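Gureden Residents' Association
Minutes of the general meeting, 20 March 2018
Held in the downstairs room at Norton House, 7.00 pm

Chair: Ulises Domínguez
Minutes: the secretary
Apologies were received from both members for the east wing.

1. Previous minutes

Accepted with one correction. Item 5 had the stairwell painting as "completed". The third landing has not been painted and the chair asked that the word be changed to "started". So changed.

2. Laundry room proposal from Likach

The chair circulated the four-page proposal from Likach to replace the coin machines with an app-based system. Likach says residents will save money. The proposal does not say compared with what. The current price per wash appears nowhere in it, and the new price is given as "from" a figure, with no upper figure.

A member from the ground floor asked what happens to a resident without a smartphone. The proposal says such residents will be "fully supported". The chair has written to ask what this means and has had an automatic reply.

Several members said the machines themselves work and it is the dryers that are the trouble. Doonas and heavy blankets come out damp in the centre after a full cycle and people finish them off over the banister, which management then writes to us about. The proposal keeps the same dryers.

It was pointed out that the contract runs for 24 months with a renewal clause that takes effect by itself unless notice is given in October. The secretary was asked to find out who would be responsible for giving notice, us or the building manager. The building manager's view, given by telephone, was that it would be us. This was noted without enthusiasm.

Moved that no agreement be signed until Likach supplies a price list and a cancellation procedure in writing. Carried, one abstention.

3. Bedding and linen in the guest flat

The guest flat on the first floor continues to be booked most weekends. The question was whether to go on washing the linen ourselves or take the service offered by Rivadeneira, who quoted $400 a quarter.

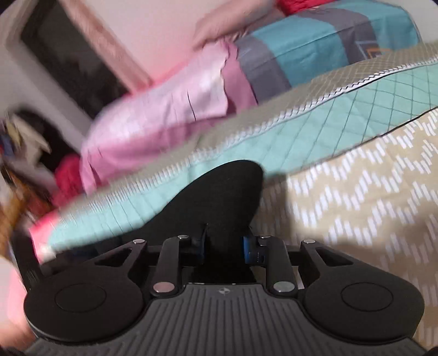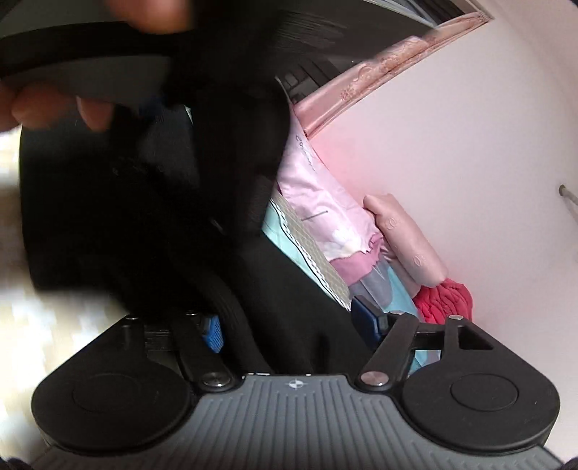 Guest flat.

The chair's position was that a quarterly figure is meaningless without knowing how many changes of linen it covers. A call to Rivadeneira produced the answer "as required", and a second call produced the answer "within reason". Members felt these were two different answers.

One member spoke in favour of the service and said the present roster is not being kept. Another said the roster would be kept if it were put up where people could read it, and not inside the cupboard door. The secretary accepted this and will move it.

A suggestion to charge guests a linen fee was discussed at length. Those against said the flat is mostly used by residents' own families and that a fee would be collected from the people least likely to complain and never from the others. Those in favour asked for evidence of this. None was available.

It was agreed to leave the quote where it is and ask Rivadeneira for a price per change. No vote taken.

4. Front door

The new closer was fitted last month by the building manager's contractor and was described in his email as "silent". Residents of flat 2 do not agree. The contractor says the noise is the door and the manager says the noise is the frame. The chair said he did not mind which it was so long as somebody came and looked at it after ten at night, when it can be heard.

Action: chair to invite the manager to do so. Expectations were not high.

5. Garden bed along the driveway

A report was read from the gardening group recommending a soil conditioner, on the strength of a neighbour's results. It was asked whether the neighbour had also started watering. The neighbour had. The group will try watering first and come back to the next meeting.

The hose fitting is still missing. Anyone who has borrowed it is asked to leave it by the tap.

6. Parking

The line marking was again deferred. The manager has promised it "this quarter" in each of the last minutes that mention it, and the secretary was asked to attach those pages to the next letter.

7. Other business

A flyer under doors last week offered a free energy assessment for every flat, with a colour brochure and no street address. The chair advised residents not to hand over a power bill to anyone at the door. One member had already booked an assessment and will report on what she is asked to sign.

Request for a second key to the bike store. Agreed, deposit to apply.

The building manager's offer of a "resident engagement evening" was read out. Members asked if he would be bringing the answers to items 4 and 6. Secretary to enquire.

Meeting closed 8.50 pm. Next meeting to be notified on the board in the foyer.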